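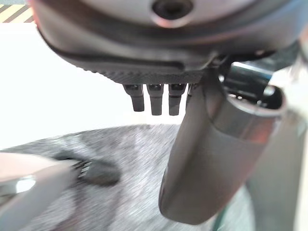 Dark gray housing with a ridged band below it, in close-up.

Repair shop in Kurtuluş gets a second room, and a longer line

The little repair shop on the corner in Kurtuluş, the one with the green door and the radio that is always a touch too loud, has taken over the old button store next door and will be open in both rooms from January. Regulars who have spent winter mornings waiting on the sidewalk with a toaster under one arm will be very glad to hear it.

The shop, which goes by the name Floko, takes in the small things that most of us give up on far too soon: hair dryers, blenders, desk lamps, sewing machines, coffee grinders, the kind of fan that comes down from the top of the closet every June and rattles. It opened as a single counter with a stool on either side, and for a long while that was plenty. Last year, according to the notice taped up in the window, 3,340 items came across that counter, and 2,424 of them went home again in working order. The rest were kept for parts, with the owner's permission, or handed back with an apology and usually a glass of tea.

The new room will be given over mostly to storage, as anyone who has squeezed past the shelves on the way to the counter will understand. Parts are now kept in cookie tins stacked up to the ceiling, sorted by a system that makes sense to the people who work there and, as far as this newspaper could make out, to no other living person. There will be proper drawers from now on, though the tins are staying too (one customer asked, rather anxiously, and was reassured).

There will also be a bench where customers can sit and do simple jobs for themselves, with tools on loan and somebody nearby to ask. Changing a plug or a fuse, cleaning out a grinder and replacing a drive belt are the sort of thing the shop has in mind. Anything with a heating element stays on the professional side of the counter. Time at the bench is free for the first hour, and after that there is a jar.

Two local suppliers have helped with the move. Flilline, the hardware wholesaler down the hill, is providing the drawers and the lighting at cost, and Clotum, which sells reconditioned motors, will keep a small stock on the premises so that people no longer have to wait for a delivery from across the city. That wait has been the most common grumble by a long way, and it was mentioned to us by three different people before we had even got our coats off.

Prices are going up a little, the first rise in quite some time, to help with the second rent. Looking a thing over and saying what is wrong with it will still cost nothing, and that goes for the very old machines as well. The oldest to come in so far was a sewing machine said by its owner to be 93 years old. It needed oil, a new belt and a good deal of patience, and it has gone back to hemming curtains a few streets away.

The shop will close for a few days while the wall between the two rooms is opened up, and anyone with something waiting to be collected is asked to come by before then, if at all possible with the paper ticket. Once the work is finished the doors will open at 9:30 in the morning, with a break for lunch, and on the first day back there will be cake on the new bench for as long as it lasts.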